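Setting Up and Maintaining a Simulated Pick-and-Place Cell: Project Report

Seo-ah Baek and Tibor Erdős
Supervisor: Edit Barta
7 min read 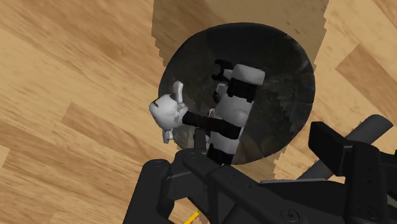 The project covered the set-up and upkeep of one simulated cell used for grasping trials at Milstead. The cell has a single arm with a two-finger gripper and a wrist camera view. Thu Hầu built the first version in June. We took it over with a list of known faults and were asked to bring it to a state where another group could run it without help.

1. Starting condition

The cell loaded but did not run reliably. The gripper closed past its stop when the commanded width was zero, the wrist view drifted from the tool centre point after a reset, and objects placed in a container sometimes sank into its wall at the first time step. The parameter file had been edited by hand and two joint limits were given in degrees where the loader expected radians.

2. Gripper

Each finger was modelled as a separate joint with its own controller. When one finger met an object first, the other carried on and pushed the object sideways. We replaced this with a coupled joint, so that both fingers now follow one command. The closing force was capped and a small dead band added near the end of travel. Overshoot at zero width no longer occurs.

The collision shapes of the fingers were also changed. The original meshes were taken straight from the drawing files and held far more detail than the contact solver could use. Plain boxes were fitted to the finger faces and the detailed mesh kept for display only.

3. Wrist view

The drift was traced to the order of operations at reset. The arm was moved to its home pose before the camera mount had been attached again, so the offset was worked out from the old pose. Swapping the two calls cured it. A check now runs at start-up: the tool centre point is projected into the view and compared with a stored value. If they disagree, the run stops and a message is written to the log.

4. Objects and container

The test scene uses a round, dark bowl on a plank floor with a white and black jointed toy figure inside it. The figure is an awkward load for the solver. With its arm reaching over the rim, it touches the bowl at places well away from the body, and a grasp on the body can be upset by the hand catching. We raised the contact margin on the bowl wall and let the objects settle for 100 steps before the arm was released.

The floor texture still shows a paler patch with stepped edges next to the bowl. We have not found the cause. It has no effect on contact, but it should be dealt with before the images are used for any vision work.

5. Routine upkeep

The following is done before each batch of runs:

Load the parameter file through the checker and do not edit it directly.
Run the start-up check on the wrist view.
Open and close the gripper with no object and compare the finger positions.
Clear the log folder.

Sohail Kakakhel followed this list from the written notes alone. He found one step missing, the path to the stored camera value, and it has been added.

6. Remaining work

The dead band was set by trial and should be measured. The force cap has not been compared with a real gripper. Changes to the parameter file are now kept under version control, with the last entry dated 2026-04-10.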